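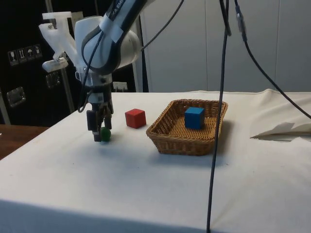
Ticket 1234 – Sorting set on covered table: items rolling and cloth shifting

Category: Furnishings and activity materials
Location: Activity Room 3, Bremodwood Learning Center
Priority: Low
Status: Closed

Reported problem

The sorting table in Activity Room 3 has been fitted with a white cloth in place of the bare top. Since the change, staff have reported the following:

1. The green ball does not stay where it is set down. It moves toward the window side of the table and has twice been found on the floor.
2. The woven basket slides when a block is placed in it with any force.
3. The cloth creeps toward the front edge during the morning and has to be pulled straight before the afternoon group.

The red and blue wooden cubes are not affected. They stay in place on the cloth and need no attention under this ticket.

Materials concerned

One small ball, dark green. One wooden cube, red. One wooden cube, blue, kept in the basket at the start of the activity. One rectangular wicker basket, light brown, with a low rim. One white table cloth, Zusora, supplied under order 597. The table is a Trindwood folding model, purchased in the same year as the room shelving.

Log

Entry 1, 9:15 a.m.
Ticket received and assigned to Facilities. The requester was asked to confirm whether the ball rolled on the bare tabletop before the cloth was added. Reply received the same morning: it did, though less often, and the matter was not reported at the time.

Entry 2, 10:40 a.m.
Table checked with a level. The top was found to be low on the window side. The leg at that corner had been set one notch shorter than the others. Leg adjusted and locked. Level checked again in both directions and found correct.

Entry 3, 11:05 a.m.
Ball placed at the center of the cloth and left for 3 minutes. No movement. Ball then placed near a fold in the cloth. It rolled a short distance off the fold and stopped. The fold is a storage crease and did not come out when smoothed by hand.

Entry 4, 1:30 p.m.
Cloth removed and pressed on a low setting, then refitted. Ball test repeated at four points on the table with no movement. The requester was advised that the cloth should be stored on a roll. Folding it will bring the creases back.

Entry 5, 2:10 p.m.
Basket examined. The underside is smooth from wear and has little hold on fabric. Strips of non-slip shelf liner were cut and tied under the base with thread, as adhesive does not bond well to the weave. The basket was then loaded with both cubes and pushed lightly from each side. It did not slide. The cloth moved slightly with it on one attempt.

Entry 6, 2:25 p.m.
Cloth movement addressed separately. Four Sjöberg table clips were fitted, two at the front edge and two at the back. The clips had been in the supply closet and no purchase was needed. The requester asked whether the clips could be left on permanently. Facilities has no objection, provided they are removed before the table is folded.

Entry 7, 4:00 p.m.
Room visited after the afternoon group. Cloth straight, basket in place, ball on the table. The requester reported one instance of the ball rolling after it was bumped by a sleeve – this is considered normal use.

Resolution

Table leveled, cloth pressed and clipped, basket base lined. No parts ordered. Labor charged to the room account at the standard rate.

Instructions for room staff

Check that all four legs are set to the same notch whenever the table is unfolded.
Remove the clips before lifting the cloth.
Do not machine wash the cloth above a warm setting.
Replace the basket liner when it begins to flatten. Spare liner is kept on the shelf marked 50 in the supply closet.

A request for a second basket was added to this ticket before closing. It has been moved to Purchasing, and questions on that item should be sent there.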